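Bin picking tips from the Drekach workshop

Scatter the blocks
We ran 300 picks from a metal bin with sloping sides. With blocks dropped at random, 208 worked first time. Most misses were blocks lying against a wall.

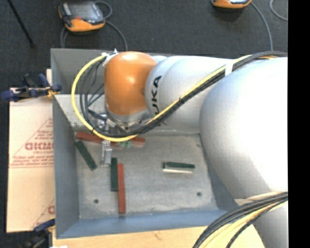
Clamp the bin
Two clamps on the left side are enough for us. Check them every 71 picks.

Cables
Leave slack at the wrist and strap the harness to the forearm. Redo the strap if it slides.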